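The cupboard, continued

I said in the last post that I would do the office cupboard before the end of the month, and it is now mostly done. It took two evenings and most of a Sunday. I had expected an afternoon.

For anyone new, the cupboard is where I keep the papers for the allotment society and for the house. I took over the society papers from Eleri Nicholas when she moved to Colmont. She handed them over in carrier bags and they stayed in the bags for longer than I would like to admit. The house papers were no better. There was a guarantee in there for a boiler we had taken out before my daughter started school.

I began by emptying everything on to the carpet and making piles. Society minutes, society accounts, plot letters, house, car, and a pile I called Zakaria, which is the firm that did our roof and wrote to us constantly while doing it. The Zakaria pile was 100 sheets, near enough all of it about scaffolding. I kept the invoice and the final certificate.

Then I hole-punched, which took the whole of the second evening. My old punch takes six sheets at a time if you lean on it. Adjoa Tsikata lent me a better one from her work and I finished the plot letters in half an hour.

The blue files went back in lying flat. I know people stand them up. The shelf is not tall enough for that with the middle board where it is, and I didn't want to move the board again after the trouble I had with the pegs last time.

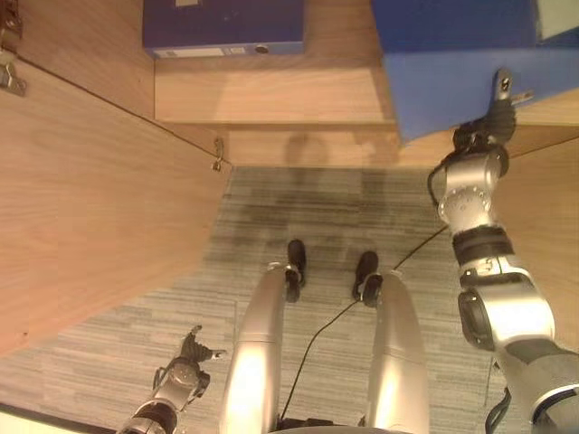
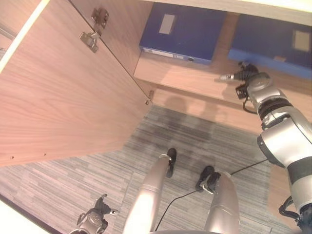
Flerotent, February

The door needs looking at. It has dropped a little and catches when you close it, so I have been lifting it by the edge as I push. I tightened the screws in the hinges and that helped for a day. Theophilus Sulemana thinks the hinge wants adjusting and not tightening, and says there is a separate screw for it. I will try that when I have the right screwdriver.

The labels are not written yet. I want to settle what goes where before I put anything in ink. At the moment minutes and accounts are in separate files, but the older minutes have the accounts stapled to the back of them, and I don't like to pull them apart. Salamatu Nartey did the books for years and always kept the two together by year. I may go back to her way of doing it. It would mean one more file, and the shelf would be tight.

I weighed up buying a proper filing cabinet. The cheapest two-drawer one I could find was £40 second-hand and it would have had to go in the hall. So the cupboard stays.

What went out: two sacks for recycling and one for shredding. What I found: the key to the water tank, a seed order from Lusodis that was never sent, and a receipt for 467 bricks. I have no idea which wall that was. If any of the older plot holders remember, please tell me, as I'd like to file it with the right year.

Still to do are the car papers, which are in a shoebox on the stairs, and the maps. The maps are too big to fold again without splitting. Corinne Nakamura has offered me a cardboard tube and I'm collecting it next week.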